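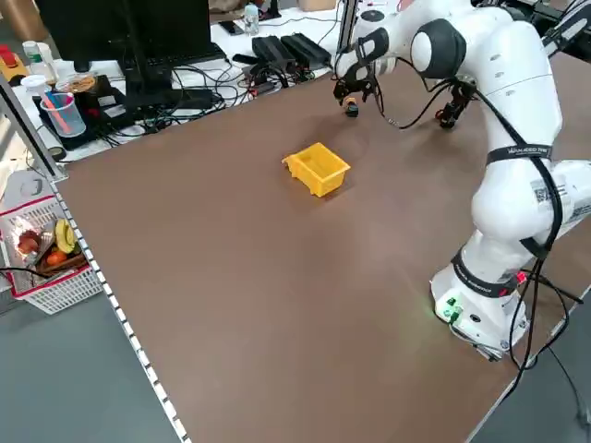 Mesa de trabajo con brazo blanco y pinza negra.

4. Puesta en servicio de la central de alarma de incendio y control de salidas

Este capítulo se dirige al responsable de seguridad del edificio y al instalador. Antes de empezar, lea el capítulo 3 (alimentación y baterías). El equipo Bomberg se suministra para locales de reunión con un aforo máximo de 700 personas. Para locales con aforo superior hay que pedir la versión ampliada y no sirve este manual.

4.1 Comprobaciones previas

1. Verifique que el aforo autorizado está escrito en la placa de la entrada y que coincide con el dato del proyecto. En la sala grande de Stirnarville, que usamos como referencia en los planos, el aforo autorizado es de 400 personas.
2. Recorra a pie todas las vías de evacuación, desde el punto más lejano hasta la calle. Anote cada puerta, también las que normalmente no se utilizan.
3. Abra cada puerta de emergencia con una sola mano. Si hace falta una llave, la puerta no se puede declarar como salida en la central.
4. Retire sillas, mesas plegadas y material de limpieza de las escaleras y de los rellanos.
5. Compruebe que las luces de emergencia se encienden cuando se corta el circuito general.

PRECAUCIÓN: No conecte la central mientras haya público en el local. Durante la primera carga los retenedores magnéticos pueden soltar las puertas cortafuego sin aviso.

4.2 Asignación de zonas

1. Gire la llave a la posición PROG y espere el pitido largo.
2. Pulse ZONA e introduzca el número. La zona 1 está reservada para el vestíbulo.
3. Asigne los detectores en el mismo orden del plano. Un detector asignado dos veces queda en avería.
4. Para cada escalera cree una zona propia. No junte la escalera con el pasillo, porque entonces el panel no puede indicar cuál de las dos vías tiene humo.
5. Confirme con OK y vuelva la llave a la posición SERVICIO.

Nota: si el panel muestra «E-ZON», faltan detectores por asignar. Repita el paso 3.

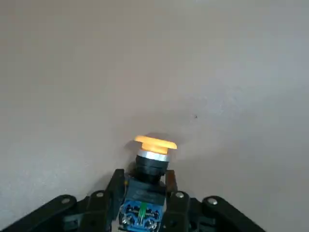
Vistard · Departamento de Documentación Técnica

4.3 Retardo y señal acústica

El retardo es el tiempo entre la primera detección y la señal general. El valor de fábrica es 30 segundos. Se puede reducir hasta cero, pero no se puede aumentar.

1. Entre en el menú RETARDO con la clave de instalador.
2. Elija el valor que figura en el plan de emergencia del local.
3. Active la opción CORTE DE MÚSICA si el local dispone de equipo de sonido. Con esta opción la central desconecta el amplificador antes de emitir el mensaje hablado.
4. Grabe o seleccione el mensaje. Debe nombrar las salidas como las conoce el público («salida al patio») y evitar los códigos internos.

ATENCIÓN: El retardo queda anulado cuando hay 2 detectores activos en la misma zona. Esta función no se puede desconectar.

4.4 Prueba de evacuación

1. Avise a los bomberos y a la central receptora antes de la prueba.
2. Coloque una persona en cada salida. Ninguna de ellas debe tener otra tarea durante la prueba.
3. Active la alarma desde la zona más alejada de la entrada principal.
4. Verifique que todas las puertas retenidas se cierran y que las salidas siguen abriéndose desde dentro.
5. Rearme la central y apunte el resultado en el libro de registro, con la firma del responsable.

La prueba se repite después de cada reforma, aunque sea solamente un cambio de tabiques o de decoración. En los locales con actividad de temporada conviene hacerla además en febrero, antes de la primera apertura.

Texto: Lingyun Hao. Revisión: Suqin Song.
Revisión del capítulo: 16 mar 2025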